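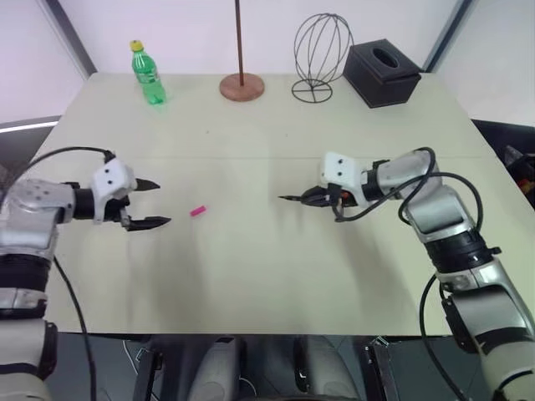
1/ Zirnemus open day, Monday afternoon. I said I'd go and I went. Long thread, mute me if you're here for the bike posts.

2/ The pitch on the invite was "two-arm handling for small workshops." I do know a small workshop. I spent nine years in one, packing valve kits for Bortolotti, so I had some idea what I wanted to see: parts in a bin, parts in a bag, bag in a box, all day long.

3/ What they had was a beige table and a little pink block. Two arms, one block. Everybody stood and stared at it like it was a chess final.

4/ Our guide was Tharushi Patwary, who runs the demos. Good speaker, didn't oversell, and I'll give her credit for taking questions while the thing was going instead of saving them for the end when half the crowd has drifted off to the coffee.

5/ The job, as she told it: one arm picks up the block, hands it to the other, and the other puts it down on its own side. A handover. My niece could do this before she could talk.

6/ Yes, I know. I know it's hard for a machine. I've been hearing that it's hard for a machine since I had hair. My question is what it costs to have the hard thing done slowly.

7/ So I timed it on my phone. First handover I caught from start to finish took 112 seconds. Then it took another 10 just to let go and back off. I would've been fired.

8/ The second try, the block got pinched on a corner, turned, and ended up flat on the table again. Nobody at the front said anything. Tharushi reset it by hand and said "that one goes in the log." Fair enough.

9/ There's a row of stuff along the back of the table: green soda bottle with a yellow cap, a black tissue box, a round black wire thing on a ring, a tall brown rod on a wooden base. I asked if the arms were going to do the bottle. "Not today."

10/ I asked about the tissue box. Also not today. I'd have paid real money to see it pull one tissue.

11/ The grippers are two black fingers with pointed tips. Fine for something the size of an eraser. I asked what happens with a greasy O-ring, or a bag that sticks to itself, and got "we'd look at different fingers." Everyone who has ever sold me a tool has told me there's another tool.

12/ And the cables! Black cable looped over both arms, one hanging down past the front of the table. In a shop I'd give that a week before somebody's sleeve or somebody's cart finds it. Tharushi said a customer setup would be tidier. OK. Show me that one, then.

13/ Numbers time. A slide in the lobby said 3658 handovers attempted since they set up this station. Under it, smaller: 2529 completed without a person stepping in.

14/ I did that on the back of the visitor pass. It's 69 percent. They put it on a slide, so I guess they're proud of it, and I do respect them for printing the bad half of the number. Most places would've left you with the big one.

15/ But think about 69 percent at a packing bench. Three kits out of ten and you're walking over there. You're not running a machine at that point, you're babysitting one.

16/ Ran into Ettore Gentile from Fidura on the way out. He's a lot more cheerful about it than me. His line is that you don't judge it on the block, you judge it on how fast the number moves. I asked him how fast it's moving. He didn't know either.

17/ That was the one thing I really wanted and couldn't get. What was it in the spring? What was it last month? Tharushi said they changed the fingers partway through so the old runs "don't compare well." Could be true. Also very handy.

18/ Stuff I liked, so you don't think I'm only a crank: they let us stay as long as we wanted, they didn't play music over it, and they ran it live with the misses left in. I've been to demos that were a video and a sandwich.

19/ Someone asked me if it's better than the Jito one from the trade show. Different animal. Jito showed one arm doing one thing quickly inside a cage. I'd buy that before this, but I wouldn't buy that either.

20/ They're doing another open day in June. I told Tharushi I'd come back if the bottle gets picked up, cap and all. She wrote it down. We'll see.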